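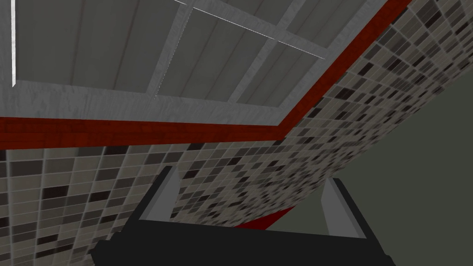 By the Business Features Desk
Contributing writer, companies and courts

When the shareholders of Zunik received the offer in September, most of them read only the first page. It gave the price, and the price looked good. The company makes pumps and valves for dairies, it has been listed for 36 years, and its shares had not moved much in the last ten of them. Hegazy, a family investment firm which already held a large part of the stock, wanted to buy the rest and take the company off the exchange.

The trouble was on page 70 of the same document. There, in a table with small letters, Hegazy explained that the financing was "expected" and that the lender, Stomanov, had given a letter of interest. A letter of interest is a polite thing. It says that a bank likes the idea and would be glad to hear more. It does not oblige the bank to pay one pound.

I have covered companies for many years, and I must admit that I also missed page 70. I wrote a short note on the day of the offer and used the word "funded". A reader from Clakamwood, the town where Zunik has its main factory, sent me a message the same evening and asked where I had found this word. I looked for it and I could not find it anywhere except in my own note.

In the following weeks the share price climbed close to the offer. People bought who had never heard of dairy valves before. This is normal when a bid is announced: professional buyers take the small difference between the market price and the promised one, and they wait. But many private holders in Clakamwood did something else. They did not sell, as the letter advised them to wait for the full amount. Several of them are former workers of the factory, who got their shares as a part of their pay.

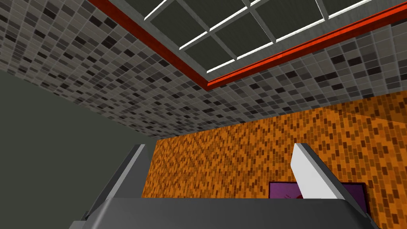
Then Stomanov withdrew. The statement had two sentences and gave no reason. By the close of trading the shares were lower than before the offer, and Hegazy informed the exchange that it would "review its options", an expression which in my experience is seldom followed by any option.

Now the matter is in court. The claim is brought in the name of 1,096 shareholders, and it rests on a narrow question: was it misleading to call the offer firm on the first page, if the condition stood on another page? Hegazy answers that the document must be read as a whole, and that every adult who buys shares knows this. The claimants answer that Hegazy sent the first page alone, as a leaflet, to every registered address in the town.

The leaflet is for me the most interesting object in the case. It is one sheet, printed on both sides, with the price in large figures and a telephone number for questions. I called this number in the week when the court papers became public. A recorded voice thanked me for my interest in the future of Zunik and said that the line was open until five in the afternoon. It was half past two.

Lawyers who follow such cases are divided. Some believe that the leaflet was an advertisement and must be judged under stricter rules than the offer document. Others remind us that the leaflet contains a line which sends the reader to the full text. The judge has already asked both sides to say how large the letters of this line are, and the two sides have given different answers, depending on which copy was measured.
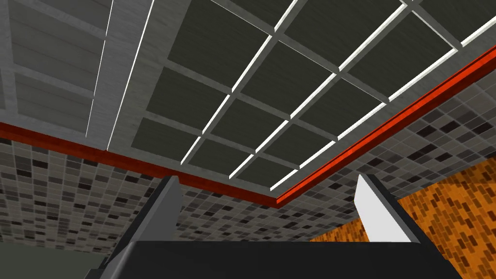

What happens inside the company during all this gets less attention. Zunik still makes its valves. The order book, according to the last quarterly report, is a little better than a year ago, and the night shift, which was stopped in spring, has started again. The managing board had supported the offer, and it must now lead a company which it recommended its owners to sell. Two of its members have left. The remaining ones have promised a new plan for the coming year, with more money for spare parts and service, where the margins are better.

Hegazy keeps its stake. It cannot make another offer for twelve months without the consent of the board, but it can vote, and at the next general meeting it will probably decide who sits on this board. The claimants will be in the same hall. Their lawyers have asked for the meeting to be moved until after the first hearing, and Zunik has not yet replied to the request.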